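Home Automation Talk > General > Can machines do the chores yet?
Page 1 of 1 – 7 replies

ostkante
Topic starter
I work in a canteen kitchen in Brinevstead and my manager came back from a trade fair very excited about hands with fingers. He believes that in a few years they will wipe the tables, load the racks and fold the cloths. I am more doubtful. At home I own a vacuum robot from Zerero and it still eats the fringe of my carpet each Wednesday. I would like to hear from people who have tried real work with such machines, in a house or in a shop. Please, no advertising videos.

millrace_7
My opinion is that you must separate the chores. Carrying a tray from A to B is solved, if the floor is flat. Wiping is half solved. Folding, I would not pay for it. We tested a folding arm from Plurnell in our laundry in July. It folded 390 napkins in one shift and I refolded many of them, so the saving was small.

ostkante
Thank you, it is useful to have a number. How many can a person fold in the same shift?

millrace_7
One of my colleagues did 2,796 in her best shift, but she is very quick and the napkins were all the same size. I don't want to say that this is normal.

quietgasket
I disagree a little with the way you compare. A person goes home in the evening and the arm does not. If it folds slowly but the whole night, then the speed is not the important thing. The important thing is how often it stops and waits for a human to help it.

millrace_7
Ours stopped when two napkins stuck together. At night it would stand there until morning with the same two napkins. So for me the stopping and the speed are one problem.

Yu
I spend my days with the type of hand the manager of ostkante is dreaming about, so I can say something. For a kitchen or canteen the reach is already quite good. The fingers are the hard part. They are strong enough for a cup, but a wet cloth or a thin plastic lid is another matter. The tips are dark rounded pads, and grease on the pads changes everything.
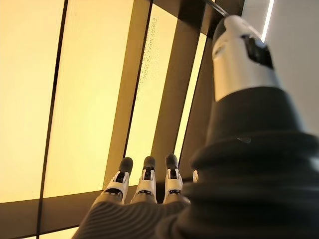 quietgasket wrote:
"The important thing is how often it stops"

Yu
To this I agree. I keep a list on paper. In the last 500 tries with a cup the hand needed me 7 times, and I was pleased. With lids I stopped writing it down because I was only getting angry.

ostkante
"Every meal deserve..." – I would like to know how the sentence ends. A clean table, I hope!

The sleeve interests me more. In our kitchen everything with ribs or folds collects flour and fat. Can you take it off and wash it?

Yu
I would not take it into a kitchen like yours without an extra cover. For us there is no flour, so I have no experience to share. You should ask the seller this before you ask the price.

softlanding
I read all of this and I think you are too strict. My mother has weak hands. If a machine can only pick up a cup and put it on the table, this is already a chore for her. She doesn't need napkins folded to a hotel standard.

millrace_7
That is a fair point, and for a private home I would judge differently. But ostkante asked about a canteen also, and there somebody has to pay wages and repairs from the same money.

softlanding
Yes, but the title says only "chores". I still think the answer for the home is "some of them, already", and for the canteen "wait".

ostkante
I will bring the question about washing to my manager, together with the napkin numbers. He will not like the second one. If he buys something anyway, I will write again in this thread and tell you which things it dropped.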